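Notebook, glaze bench
7 April 2019

Crazing on the pale blue, continued from the December pages.

Carried over: the Kasard clear base with the blue stain crazes on the Drudport white body within a day of unloading. Same glaze on the Fourie body is clean after delayed checks. Until now I have been treating this as a glaze problem and adding silica. Today's entries are mostly about the body, and about whether the firing schedule is hiding part of the answer.

Starting point. Crazing means the glaze ends up in tension on cooling, so the glaze contracts more than the body over the range where the glaze is rigid. Two ways to go at it: lower the expansion of the glaze or raise the expansion of the body. Glaze is easier to change on a bench this size. The body comes in bags and we get what Conodholm sends.

Line blend. Base glaze plus silica in even steps, five steps, batch weight 1000 g dry for the base so that weighing errors on the stain stay small. Each step sieved twice. Specific gravity adjusted to match the base before dipping, because last time the thick end of the blend looked worse than it was. Dipped to a count of three, single coat, feet wiped.

Results on Drudport body, read with ink and a loupe after cooling:
Step 0 (base): fine net, closed cells all over, inside and out.
Step 1: net, cells wider.
Step 2: long cracks only, mostly inside at the curve where the glaze pools.
Step 3: no cracks at first reading. Two days on, a single crack at the foot.
Step 4: no cracks. Surface starting to go stiff, edges of the rim slightly dry, color chalkier.

Step 4 is at the limit of what will melt at our top temperature. I would not go further in this direction. Adding silica also pulls the blue toward gray, and the stain would need to go up to compensate.

Fourie body, same five steps: no cracks anywhere. Step 4 has a small sliver lifting at one handle join, which I read as early shivering. That makes sense if the Fourie body already has the glaze in decent compression and the added silica is pushing it too far. So a single glaze for both bodies is going to sit in a narrow window, probably between steps 2 and 3, and that window does not satisfy the Drudport body.

Substitution blend. Replaced part of the soda feldspar with a magnesium source, keeping silica at the step 2 level. Lower expansion oxide in for a high expansion one. Melt is good, better than step 4 by a wide margin. Color moves a little toward lavender in thick areas. No cracks on Drudport at first reading. Needs time before I believe it.

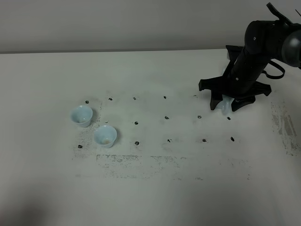 Why does a cup that comes out of the kiln sound still craze weeks later?
Two mechanisms, and they look the same from the outside. One is slow release of stress in a glaze that was already in slight tension: the cracks were going to form and simply had not yet. The other is moisture expansion. A porous body takes up water from the air or from use, swells by a very small amount, and pulls the glaze into tension after the fact. The way to separate them is absorption. If the body is tight, the second mechanism is mostly off the table and the fit is at fault.

Absorption, then. Weighed dry from the oven, boiled for the afternoon, left to cool in the water overnight, wiped with a damp cloth, weighed again. Bars without glaze, three per body, same firing as the blend.

Drudport bars are well above what the bag sheet leads one to expect. Fourie bars are close to nothing. The Drudport number is high enough that I have to count moisture expansion as a contributor. The December bars gave a lower figure for the same body, and they were fired before the element change. Either this lot is different or the kiln is not getting where the controller says it is.

Checked with cones on three shelves. Bottom shelf cone barely leaning. Middle shelf correct. Top shelf slightly over. The Drudport bars were on the bottom. The Fourie bars were in the middle. That is my own mistake in loading and it spoils the comparison between bodies. Line blend pieces were mixed across the middle and bottom shelves and I did not write down which went where, so the step 3 foot crack may be a shelf effect. Repeat with positions recorded. Marking underglaze numbers on the foot from now on, shelf first, then step.

Schedule. Current program runs straight to top temperature with no hold and then shuts off. Proposed: slow the last part of the climb to 67 degrees C per hour, hold 37 minutes at top, then natural cooling. The odd hold length is from the previous schedule for the dark glazes, and keeping it lets me share a program slot. Heat work will go up, so top temperature may need to come down a few degrees. Cones will say.

I do not want to add a controlled slow cool at this stage. It could change the crystal content of the surface and then I am chasing two things.

Accelerated test. Oven to ice water, raising the oven temperature at each cycle, ink after every cycle. Pieces from the substitution blend went four cycles without a mark. Step 3 failed at the second cycle. Step 4 went three. Base did not need testing. The test is severe and does not reproduce moisture expansion, so passing it says something about fit and nothing about the porous body. For that I need the steam test, and the pressure pot gasket is on order.

Slip. Separate matter, but recording it here so it does not get lost. The Drudport casting slip has thickened in the bucket and the drain lines inside the castings are getting worse. Added deflocculant in drops with the mixer running until it poured in an unbroken stream. Rested it an hour and it had set up more than I like. Suspect soluble salts from the tap water. Next bucket to be made with filtered water. Some 4000 g of the old slip is left, enough to cast the next set of test pieces. I would rather use one slip for the whole repeat than change halfway.

Molds are damp. The last two castings took much longer to release than the first. Put the molds in front of the fan, rubber bands on, halves together so they do not warp.

Stain notes. The stain in the Kasard base is at a low percentage, and small differences in thickness read as differences in color. The inside of a dipped piece comes out paler than the outside when poured quickly. Do not judge color from interiors. Use the outer wall below the rim, in daylight, next to the reference tile.

Reference tile itself has a chip on the lower corner and the break is discolored. Still usable on the face. Make a spare from the same batch before the jar runs out.

To do:
Repeat line blend, steps 2, 3 and 4 only, both bodies, shelf position recorded.
Repeat absorption with both bodies on the middle shelf, then again on the bottom.
Substitution blend, second batch, one step more magnesium and one step less.
Ask Conodholm for the lot number on the Drudport bags and whether the feldspar supply changed.
Steam test when gasket arrives.
Thermocouple: pull it and look at the tip. It has been reading with a slight lag since the elements were done.

Open: whether the lavender shift in the substitution blend comes from the magnesium or from the heavier coat on those pieces. Specific gravity was checked for the line blend but I have no figure written down for the substitution bucket. Measure before stirring in any water.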